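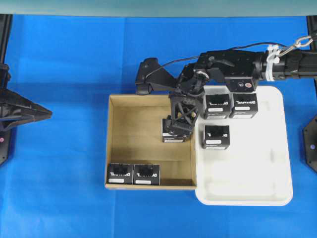

How to pack for mailing small stuff without wasting a Saturday

I sell buttons and beads out of my spare room, and for the first year I packed every order one at a time. Print a label, hunt for tape, fold a box, lose the scissors. Awful! Now I do the whole week in one go, and it takes me 62 minutes if the dog leaves me alone.

What you need: boxes in one size (two at most), paper tape, a kitchen scale, a marker and a stack of scrap paper.

Step 1. Print all your packing slips first and put them in order by box size. I use Jiltico for my orders and it sorts them for me, but a pencil mark in the corner does the job too.

Step 2. Fold and tape the bottoms of all the boxes before anything goes in. Leave the tops open and line them up along the back of the table.
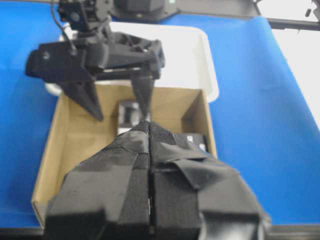

Step 3. Drop each slip into its box, then go down the row filling them. Heavy things go in first, flat on the bottom. Crumple your paper loosely – if you squash it into hard balls it just rolls around and the beads end up in a corner.

Step 4. Do the shake test. Hold the flaps shut and give it a wiggle. Hear something? More paper.

Step 5. Weigh before you tape. My little Brendel scale reads in grams, and I had one order come up at 611 when I'd paid for a lot less (I'd put two people's beads in the same box, oops).

Step 6. Tape down the middle seam, one strip, pressed down with your thumb the whole way. Labels go on last, on the biggest side, away from the seam.

My record is 29 boxes in one sitting, and I was pretty sick of tape by then. For bigger or breakable things I do it differently, and I'll put that on its own page once I've finished the Zerwood mugs.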